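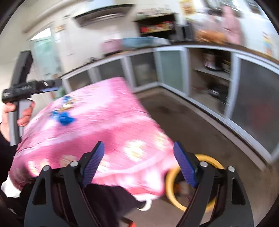
Lecture 6 concerns a fault in the recording of two-handed demonstrations with hand-held grippers, and the safety matter that came to light while it was being traced. The case is taken from the Lanside household series, in which people carried out ordinary kitchen tasks with a gripper in each hand and the recordings were used to train the Stirno arm. Students should consider what the tracking software has to work with when a gripper is moving quickly. The pink tablecloth and its flower prints blur, the cabinets appear bent by the wide lens, and the second gripper is at the far left of the view. Position is estimated from fixed points in the room, and fewer of these can be relied upon at such moments.

Home | Modules | Timetable | Handouts | Library | Contact

6.1 The fault

In March, 46 recordings from the series were replayed on the arm. In 23 of them the two grippers drifted apart in the estimated path, although the operator had kept them a steady distance from one another. The software reported no error. When it lost its fixed points it continued with the last known speed, and then joined the two parts of the path with a straight line once tracking returned.

6.2 The safety matter

One such straight line passed through the height of the table. The arm followed it and pressed the jaws into the surface until the motor current limit was reached. The limit had been set at 2000 milliamps for an earlier and heavier tool, and had not been lowered when the Golluvberg jaws were fitted. One linkage pin was bent. The operator was standing outside the marked area and was not hurt, but the stop button was on the far side of the bench and could not be reached at once.

6.3 Findings

The Lukáč report, which is set reading for this lecture, treats the event as two separate failures. The first is that a gap in tracking was filled without a warning. The second is that a path was sent to the arm without being checked against the known position of the table. The report also notes that operators had been asked to work at their usual pace — a reasonable request, but one made before the tracking had been tested at that pace.

6.4 Changes made

Any gap longer than 60 milliseconds now causes the recording to be set aside for review. The current limit is stored with the tool and is loaded when the tool is changed. A second stop button has been fitted beside the operator's position.

Reading for the seminar: Lukáč report, sections 2 and 4. Students should bring a written answer on whether slower hand movement alone would have prevented the contact with the table.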